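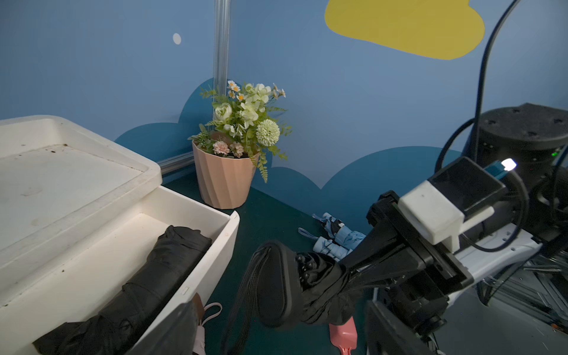 Figure 1. Wrist camera view during the umbrella storage task: one folded umbrella held in the gripper, a second in the open compartment of the bin.

Unit 4: Perception and Planning for Soft Objects
Course handout, Privdale Institute, Robotics Software Programme
Revised 10/23/18

4.1 Purpose of the unit

Earlier units dealt with rigid parts whose shape is known in advance. A folded umbrella is a harder case. It has a stiff core, but the fabric around it bunches and wrinkles, and the strap hangs freely. Students will write the software that finds each umbrella, chooses a grasp, and plans a path to the bin. Low-level joint control is supplied and should not be changed.

4.2 Perception

The segmentation node, Gashi, receives colour images from the wrist camera and returns one mask for each object. Two difficulties should be expected.

First, the held umbrella in Figure 1 is black, as are the fingers and the arm. A mask based on colour alone will join them into a single region. The robot's own outline must be computed from the joint positions and removed before the masks are formed. Students should allow a small margin at the fingertips, where fabric may be wrapped over the grip.

Second, objects are often partly hidden. The pale pink umbrella below the bin shows only part of its length behind the bin wall, whereas the light blue one lies in the open on the floor. Gashi attaches a visibility score to every mask. Objects with a low score are not to be passed to the grasp planner; the arm should move to a second viewpoint and the image should be taken again.

The painted clouds on the walls have clear edges and even colour, and an untuned detector may report them as objects. Restrict the search to the floor region and the inside of the bin.

4.3 Grasp selection

The planner, Druvska, proposes 6 candidate grasps for each accepted mask. Candidates are ranked by distance from the centre of the mask, by agreement with the long axis of the object, and by clearance from neighbouring objects. Straps are labelled separately and no grasp may be placed on one.

4.4 Planning with a held object

Once the fingers have closed, the umbrella becomes part of the moving body and must be added to the collision model. A box fitted to the canopy is not sufficient. The braided strap in Figure 1 hangs well below the canopy, and a path that clears the bin wall with the box may still drag the strap across the rim. Extend the model downwards by the measured strap length – or by 27 cm where no measurement is available.

The bin must also be checked again before release. An umbrella already in the compartment changes the free space, and the lid tray resting on top closes off part of the approach from above. Plans made from an earlier image are to be discarded.

4.5 Laboratory work

Work is carried out in groups of 2 at the Jiltport laboratory. Each group shall submit:
the robot outline filter, with test images;
a log of all rejected grasps and the rule that rejected each;
a short note on one planning failure and its cause.

Submissions are due at the end of March. Code that does not run on the laboratory machines will be returned unmarked.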